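Zelham tenants' group questions Nedeo's "warm homes" figures

For immediate release, 15th December

The Zelham Private Tenants' Group has today published its reply to the letting firm Nedeo, which claimed last month that its Warm Homes Promise had "transformed" the flats it manages on the east side of town. The group has read the firm's report twice and cannot find the transformation in it.

Nedeo's report says that tenants save up to 25 per cent on their heating bills after a Warm Homes visit. The group asked in writing how the figure was reached. The firm's answer, which took most of the autumn to arrive, was that it came from "modelling". No bills were collected before the visits and none have been collected since. The words "up to" are also doing a good deal of work. A home that saved nothing at all would fit the claim perfectly well.

Annunziata Marras, who chairs the group, said: "We would be very happy to be told that our members are paying less to keep warm. We have asked them and they say they are paying more. It may be that prices have gone up and the work has softened the blow. It may be that the work did nothing. Nedeo can't tell us which, and yet it has put a number on the front of a leaflet."

What a visit consists of

According to the firm, each Warm Homes visit includes draught strip on the front door, a check of the window seals, a foil panel behind one radiator and advice on using the thermostat. The group has no quarrel with draught strip. It is cheap and it is often worth fitting. The group does quarrel with calling it a refit, as the leaflet does on its second page.

Members who sent in accounts of their visits describe something rather thinner than the list suggests. Several say the visit was over before the kettle had boiled. One tenant in Fondau Court was given a foil panel and told to fit it herself. Another has no radiators, her flat being heated by storage heaters, and was given a foil panel as well. A third was advised to keep internal doors shut in the evening, in a studio flat whose only internal door is to the shower.

Iñaki Herrero, a retired heating engineer who advises the group without charge, went through the firm's specification line by line. He said: "Shutting doors and stopping draughts is sound advice and my grandmother gave it to me for nothing. Where I part company with the report is the savings. You don't get a quarter off a bill in a solid-walled building by doing the front door. If the heat is going out through the walls, it carries on going out through the walls."

Mr Herrero also points out that the report says nothing about ventilation. In older buildings with a history of damp, sealing gaps without thinking about where the moist air will go can make matters worse. The group has had complaints of mould on outside walls from three households that had their visit in May. It does not claim that the visits caused the mould. It does say that someone ought to have gone back to look, and the firm's own visit log shows no return calls.

The survey

Much of the publicity has rested on a survey in which 81 per cent of tenants were said to be "satisfied or very satisfied with the warmth of their home". The group asked for the questionnaire and has now seen it. It was sent out in the summer. There were five possible answers, of which three counted as satisfied, among them "mostly fine". Tenants who did not reply were left out of the sum, and the firm has so far declined to say how many that was.

Zeyu Su, a member of the group who works in statistics and wrote the relevant part of its reply, said: "Asking people in July whether their flat is warm will get you a cheerful answer. I would like to see the same form go out in January, with the number of replies printed next to the result. That is not a lot to ask of a firm that wants to be believed."

The money

Nedeo has said that the scheme represents an investment of £2,000 for every home. The group finds this hard to square with a roll of draught strip and a foil panel. When pressed, the firm explained that the figure includes "programme delivery", staff training, the leaflet and a contract with the consultancy Peñalver, which carried out the modelling mentioned above. The share that went on materials has not been given. Tenants should also know that a number of renewal letters sent since the visits refer to "recent improvements to the property" as a ground for raising the rent.

Asked about this by the group, Trinidad Tejada, head of resident relations at Nedeo, said in an email: "We are proud of the Warm Homes Promise and of the difference it is making to communities. Rents are reviewed against a wide range of factors. We always welcome feedback."

The group notes that the email does not say whether the visits are one of those factors.

What the group is asking for

The group wants Nedeo to publish the modelling in full, including what was assumed about wall type and how the flats are heated. It wants the percentage taken off the leaflet until there are real bills to support it. Any household that has reported damp since its visit should be seen before the end of January by someone qualified to judge it. No rent should go up on the strength of a Warm Homes visit alone.

It also asks the local press to take a little more care. Two reports of the launch repeated the savings claim as fact, and neither carried a word from a tenant.

The group will hold an open meeting in the new year at the Zelham Reading Rooms, where members can bring their bills for the past two winters. Mechthild Wieser, the group's secretary, is putting together a simple before-and-after record from them. She accepts that it will be small and untidy and that people who are cross are more likely to turn up. The method and the number of households will be printed alongside whatever it shows.

Tenants who cannot come to the meeting may send copies of their bills to the secretary by post, with names and account numbers blacked out. Details are on the noticeboard at the Reading Rooms.
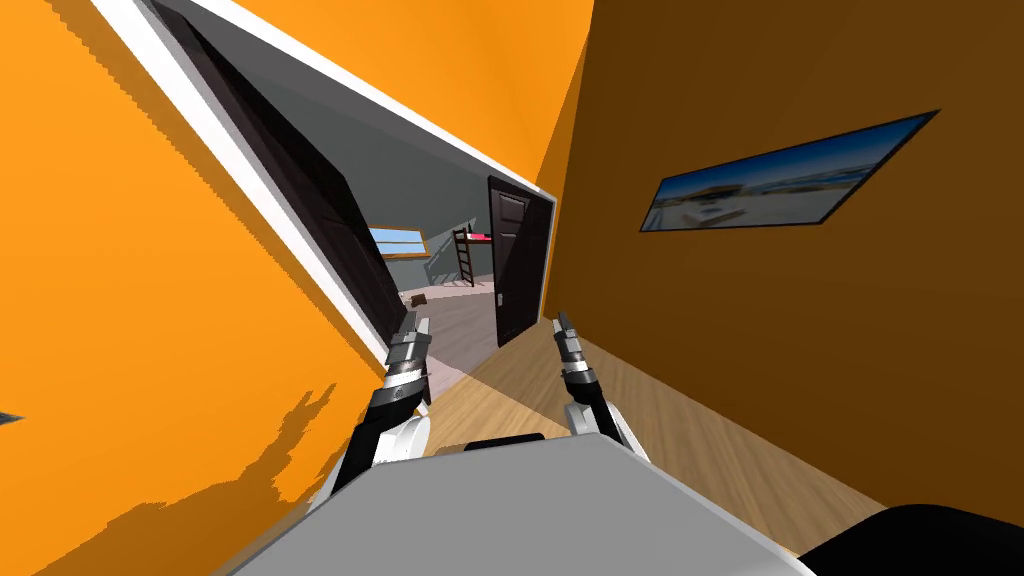

Copies of the group's full reply, with the firm's letters attached, can be had from Mechthild Wieser on request. Nedeo was sent the reply a week before publication and asked to correct any errors of fact. It has not yet sent any corrections.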